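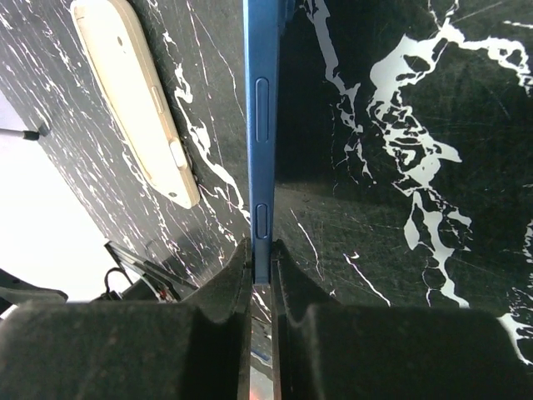 Leaving a Jaltia contract early – is it worth it?

Forum: Mobile and Broadband > Contracts and Tariffs
Thread started 10/24/18

marshlane wrote:
I am on a Jaltia pay monthly contract that includes the handset and runs until next autumn. The signal at home was fine when I signed up. I have now moved to Oltumham and get one bar in the kitchen and nothing upstairs. Calls drop if I walk from one room to another.

I rang them and was told I can leave, but I would have to pay £246, which is what remains on the agreement. They said the coverage checker shows "good outdoor" for my postcode and that indoor coverage isn't guaranteed.

Follex will give me 100GB on a rolling SIM-only plan for a lot less per month than I pay now. A neighbour uses them and has no trouble. Do I pay up and go, or sit it out? The phone works well and I have no wish to change it.

tollgate wrote:
Does your phone support Wi-Fi calling? That would fix the indoor problem without costing you anything. On most handsets it's in the call settings. If you can't find it, Jaltia may need to turn it on from their end. It took a day to come through for me after I asked.

Pennywort wrote:
Before you do anything, ask for the £246 to be broken down. If the agreement is split into a handset loan and an airtime plan, they are separate things. You can usually end the airtime with notice and carry on paying for the handset monthly. If it's all one contract then you are stuck with the early exit charge, though it should be less than the full remaining payments. I had a small discount for paying in one go. It wasn't much but it was in the terms and they had to give it.

marshlane wrote:
Thanks both. It's a single contract, I have checked the paperwork. The £246 is after their discount.

Wi-Fi calling is switched on. It works when I am sitting next to the router. The house is old with thick walls and the broadband is poor as well, so it's no better at the far end. I also have texts from the bank that don't arrive over Wi-Fi. They turn up in a batch when I walk to the bus stop.

Greyfen wrote:
I live on the other side of Oltumham, up past the water tower, and Jaltia is the only network that works at all. I tried Follex for a month and gave up. It depends entirely on which side of the hill you are on. The town only has 4000 people in it and none of the networks seem in a hurry to put up another mast.

So I would be careful about what your neighbour says unless they are right next door. Get a free or cheap pay as you go SIM first and use it for a couple of weeks. You will need your phone unlocked for that, and Jaltia handsets on contract are sometimes locked.

tollgate wrote:
Seconding the test SIM. Use it at different times of day too. Mine is good in the morning and useless in the evening when everybody is home.

Dumisani Oosthuizen wrote:
I did exactly this sum last year when I had seven months left on a contract, so I will set out how I did it.

Add up everything you would pay if you stayed until the end. Then add up the exit charge plus the new plan for the same number of months. Compare those two totals and ignore the monthly price in the advert. In my case leaving would have cost me £80 more overall. I decided that was acceptable for having a phone I could use at home, but it was not a saving, whatever the man in the shop told me.

You should also look at what happens in the months after. Some people stay on the old contract price once the handset is paid off and never notice. If you know you are the sort who forgets, leaving early may work out better over a longer period.
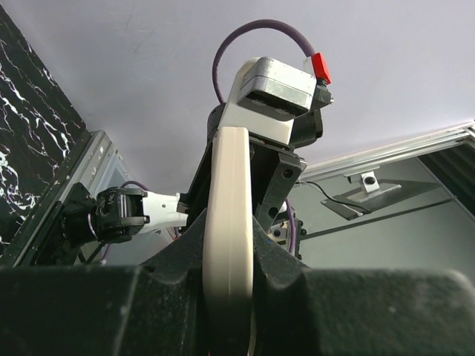 The other point is notice. If you text for a switching code, the contract ends when the number moves across, and you pay up to that day. If you cancel by phone first you can lose the number, and you may be billed for the notice period on top. So get the new SIM first, then the code, then give the code to the new network. I did it in that order and it went through on the next working day. The final bill came two weeks later and was correct.

Don't cancel the direct debit yourself. Let the final bill go out and then cancel it.

Pennywort wrote:
All good advice apart from paying £80 for the privilege. I wouldn't. The network is supposed to provide a service and if it doesn't then you complain in writing. Give them the dates and times of dropped calls. After eight weeks, or sooner if they send you a deadlock letter, you can take it to the ombudsman scheme. I have seen people let out of contracts free of charge over this.

Greyfen wrote:
You have also seen people not let out. She moved house. The service at the old address was fine, so as far as Jaltia are concerned they have done what they said. I can't see how a complaint would succeed on those facts.

Pennywort wrote:
It's a mobile contract. It isn't tied to an address. I agree it's not certain, but a complaint costs a stamp or an email. The worst they can say is no, and they may well knock something off the exit charge to close it.

Greyfen wrote:
It costs eight weeks as well, with no signal for the whole of it.

Pennywort wrote:
Which she can spend testing the other SIM.

marshlane wrote:
I have a bit of both in mind now. I have sent Jaltia an email asking them to reduce the charge in view of the signal, and I have ordered a Follex SIM. My phone is locked but they say they will unlock it within ten days, no fee.

Has anyone used one of those signal boosters? Someone at work suggested a Mok one that sits on the windowsill.

tollgate wrote:
Check it's legal first. A lot of the ones sold online aren't allowed to be used here and can upset the network for other people. There are approved types, and the listing should say clearly that it meets the rules. If it doesn't say, leave it alone. I have no experience of the Mok.

Also a booster can only boost something. If you have a bar at the kitchen window it might help. If there's nothing outside either then it won't.

Greyfen wrote:
I had a Mok and sent it back. It helped in one room. For the money you would be better off putting a second router point upstairs and using Wi-Fi calling, even on poor broadband. Voice calls don't need much speed.

marshlane wrote:
Update, as it's now November and I said I would report back.

The Follex SIM has been in for two weeks. Two bars in the kitchen, one upstairs, and texts come through. It isn't brilliant but I can hold a call. It drops out on the train for a stretch where Jaltia didn't, which I can live with.

Jaltia replied to the email and said no to letting me go for nothing. They did offer a month's line rental as goodwill, taken off the exit charge. I have worked it out Dumisani's way and I would be slightly worse off by leaving, though not by as much as I expected. I am inclined to take it and move the number over this week.

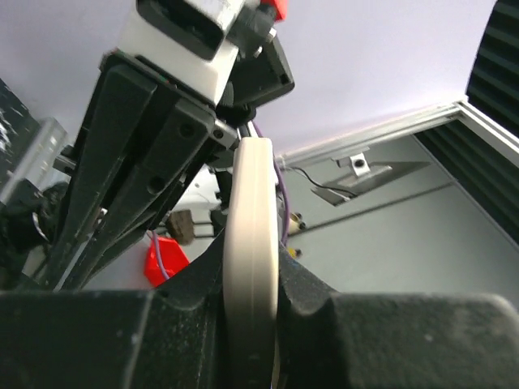
Pennywort wrote:
I would go back once more before accepting. First offers on these are nearly always low, and ask whether taking it closes your complaint. If it does, you can't go to the ombudsman afterwards.

Dumisani Oosthuizen wrote:
Get the offer in writing as well. Mine was agreed over the phone, and I had to ring again when it wasn't on the final bill. They put it right but it took two calls.

marshlane wrote:
Good point, I will ask for an email. Does it matter which day of the billing month I use the switching code?

tollgate wrote:
Not really. If you pay in advance they refund the unused days. Check how long the code lasts – mine was thirty days, and if you miss that you have to ask for another.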